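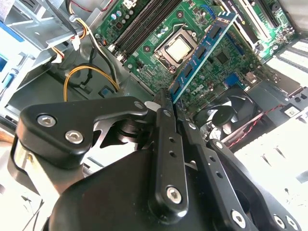 Good practice at the memory cell
Gallery page, Urncombe repair hall

Text by Felicja Krawczyk. Checked by Lakshmi Sundaram and Ismael Seixas.

In November we began to write down our rules for robot work on open computers. Before this, every person had own habits, and the habits were good but they were not the same. The list has now 27 rules. On this page we show only a few of them, next to the work itself, so that new colleagues from Kanaujia can see what the words mean before they come to us for training.

Please read the full list also. The gallery does not replace it.

Rules for holding a memory module

The jaw takes the module by the edge of the board. It must not press on the chips, and it must not touch the gold contacts.

The grip force is set in the program and stays locked. If you think the force is wrong, write it in the shift book and ask Ismael. Do not change it between two modules.

Both latches of the slot must be open before the arm comes down. The operator checks this with the eyes, each time, also when the previous computer was the same model.

When the module does not go in, the arm stops and goes back up. Up to seven tries were allowed in our first version of the list. Today it is one try, and then a person looks.

Rules for the work area

The computer lies flat on its side and the inside looks up. The side panel is taken off and stored away from the reach of the arm.

Modules wait in the slotted holder on the fixture plate, never on the bare table. The plate has its fixed place beside the computer, and after any cleaning the position is taught again.

Loose cables are the most common reason for a stop. Move them away from the slots by hand while the arm is in hold, and look at them again before you press start.

A computer tower on the slatted table, with the fixture plate to the left of it and a blue-and-black RAM stick in its holder.

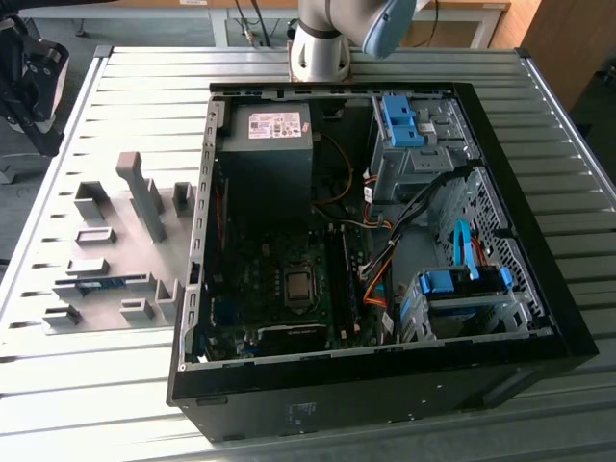 Rules for people

One person has the control pendant. Other persons may watch and may speak, but they do not press anything.

Hands go into the computer only when the arm is in hold and the person with the pendant has said "hold" aloud. We had a long discussion about this rule, and Samira Fakhoury was right: a lamp is not enough, because people stop seeing lamps.

Wrist strap on before you touch a board. This is an old rule from the hand benches and it is still valid.

At the end of the shift the arm goes to the parking position and the pendant goes back to its hook. Write your name in the book, also if there was nothing to report.

Questions about the list please send to Lakshmi. The next version will have a new chapter about drives.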